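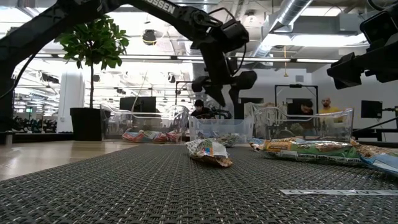 Fig. 1. Sorting station with two arms, clear bins and snack bags on the mat.

Unit 8: Notes for the Site Visit to Fidero
Instructor: Yaqin Jiang

The visit is on 28 September 2018. It replaces the regular lecture and counts as one lab session. Meet at the Stockdale entrance at the usual class time. The office is open plan and people will be working while we are there, so keep voices down and phones on silent.

What you will see

The demonstration is a pick-and-place task with packaged snacks. An arm picks up a bag from the mat and puts it in a bin. An operator runs the first part by hand, then the same motion is run from a stored program. Each part lasts 15 minutes, with time between them for questions.

Before the visit, read section 2 of the reader (grippers and contact) and look over your notes on workspace limits from last week.

Points to review

1. Gripper type. The gripper over the middle of the mat has two fingers that point down. With two fingers, the part has to be approached so that there is something to close on from both sides. Think about a crumpled pouch lying on its side compared with a long, narrow wrapper lying flat. Sketch where you would place the fingers on each one.

2. Soft packaging. A sealed bag changes shape when it is squeezed. The width measured before the grip is not the width during the grip. A program that stops closing at a fixed width can drop one bag and crush the next. Ask how the Fidero staff set the closing force.

3. Clear containers. Transparent walls are hard for many depth sensors, and a camera may pick up whatever is behind the bin. Rim height matters too. The arm has to lift the bag over the rim before it moves sideways, and the bins are not all the same height.

4. Shared space. Two arms over one tabletop can reach into the same area. Go back to the Skunham reading and note the difference between fixed zones and a shared zone with a wait signal.

Rules on site

Stay behind the floor line unless you are called forward. No bags or drinks on the benches. Do not touch the arms, even when they are still. Photos are allowed of the sorting station only.

Write-up

Turn in one page the following week, by 21:00 on the night before class. Describe one pick from approach to release, name one way it could fail, and say what you would change. Students who miss the visit can do the Misen worksheet for the same credit.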